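January, 6:40 a.m.

Minus nine on the porch thermometer. The boiler had cycled twice overnight by the log, against five times the night before, so the new outdoor reset curve is doing something. I lowered the slope one step and will leave it alone until the end of the month.

Bled the upstairs radiators. The one in the back bedroom gave air for a good while and then black water, which points to sludge in that branch. System pressure fell, so I topped it up to 1.5 bar and closed the fill valve by hand. The gauge sticks. Tapping the glass moved the needle down a little, and I wrote down the lower reading.

Chun-hung Tam came by before lunch with the circulator from Clotari, the one we ordered in the fall. Same flange spacing as the old unit, but the terminal box sits on the other side and the cable will have to be rerouted behind the expansion tank. He thinks 3 feet of new conduit. I measured it after he left and got slightly less. The Plateo would have dropped straight in, at 700 against 766 for this one, but the Cerkport warehouse had none and could not give a date.

Meter reading at noon: over 300 cubic meters since the last bill. That is high. Part of it is the cold, part is the week I ran the house at a fixed flow temperature to test the mixing valve. I should have noted the meter before and after the test and did not, so the two can't be separated now.

Afternoon spent on the pipe in the crawl space. Old felt wrap off, foam sleeves on, joints taped. Two elbows left bare for want of mitered pieces. Knees sore.

Soup from Lâm for dinner, still hot when I got it home - the lid they use now seals properly. Return water at 8 p.m. was 38 degrees, supply 47.
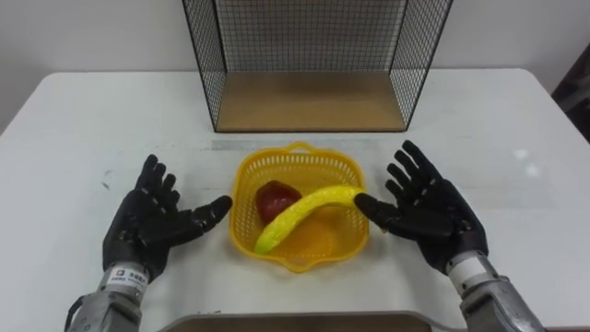

Tomorrow the elbows, then flush the back bedroom branch if the hose fitting holds. Need to buy inhibitor and a new gauge.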